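In Defense of the Boring Example

I spend a good part of my working life steering a robot arm around a play kitchen, and I have opinions about it. Mostly I think we're collecting the wrong examples. Or the right examples in the wrong order, which may be the same complaint.

If you've never done this, a person drives the arm through some little household job, the cameras record it, and later a learning system chews through the recordings and tries to work out what a person would have done. Everybody who visits our room in the Benska building wants to talk about the chewing. Fair enough, it's the glamorous end! But I've come to believe the driving is where the thing is won or lost, and we treat it like data entry.
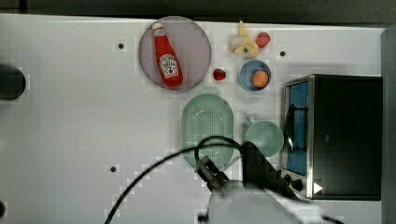 My gripe started in June, when our group took over a set of 65 recordings from the Idcombe people. Lovely stuff, very smooth. Every approach was confident, every grasp came off the first time, and the arm never dithered. I watched the lot over a couple of afternoons with a bag of pretzels and felt slightly worse about my own driving with every clip. Then we trained on them, and the arm behaved like someone who has only ever seen cooking on television. Nudge the mug a little and it would sail past the handle and close on air, very gracefully, and then carry on as though it had a mug.

Of course it did. Where would it have learned to come back? You can't pick up the habit of fixing a mistake from people who threw their mistakes away. And they had thrown them away, because the usual rule (ours too, at the time) was that a fumbled take gets deleted before lunch.

So I started keeping the fumbles. I don't mean the hopeless ones where the bottle goes off the table. I mean the takes where I came in too low, saw it, backed off and tried again. Those are worth gold, in my view, and they look terrible in a demo reel.

The other thing I'd keep is the dull close-up stuff. People love the overhead view because it makes sense to people – there's the plate, there's the toaster oven, you know where you are. The wrist camera is another matter. Half the time you couldn't tell a stranger what you were looking at. 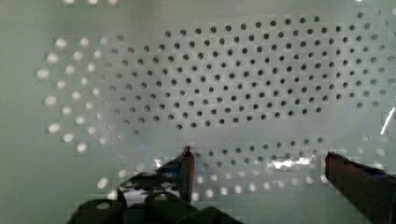 The mint-green colander from the gripper's own camera, with the fingers at the bottom.

A colleague of mine wanted to drop views like that one from the training mix, on the grounds that they're all holes and glare. I argued for two days and I'd argue it again. A real kitchen is full of holes and glare! Sieves, foil, wet counters, the shiny side of a pan. If the arm only ever meets tidy surfaces from a polite distance, then the first colander it leans over is going to be a very confusing moment. I'd much prefer it had that moment with me.

I'll admit the case against. Messy examples cost more. A clean take needs a quick look and a label, while a messy one needs somebody to sit there and decide which part was the mistake and which part was the rescue. We managed 38 of those in our best week, and I went home cross-eyed. Sutherland, the shared labeling tool we use, has no box for "went wrong and then went right," so I type it in the notes field and hope. There's also a real danger of teaching the thing to dither. Feed it nothing but hesitation and you get an arm that hovers over the mug like a guest who isn't sure the cookies are for everyone.

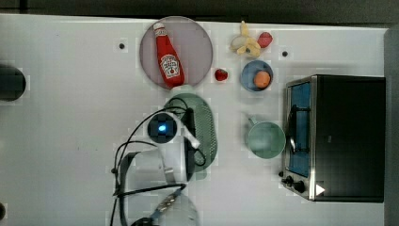
My own rule of thumb at the moment is one recovery for every 3 clean takes, and I won't pretend there's any science in the number. It's where the driving stopped looking smug and hadn't yet started looking nervous. The Larkus project does it differently and spoils the setup on purpose, shifting things while the driver is halfway there. I tried that and hated it, to be frank. It felt like having someone move the stairs. But I can see the sense in it, and if their arm ends up better than ours I'll eat my words along with the toy banana.

What I'd really like is for the driving to be treated as a skill, with the hours to match. Give people time to be slow and let them look at what the arm made of last week's takes before they record this week's. And please, stop emptying the trash folder at noon. I still have to go in and fish things out of it.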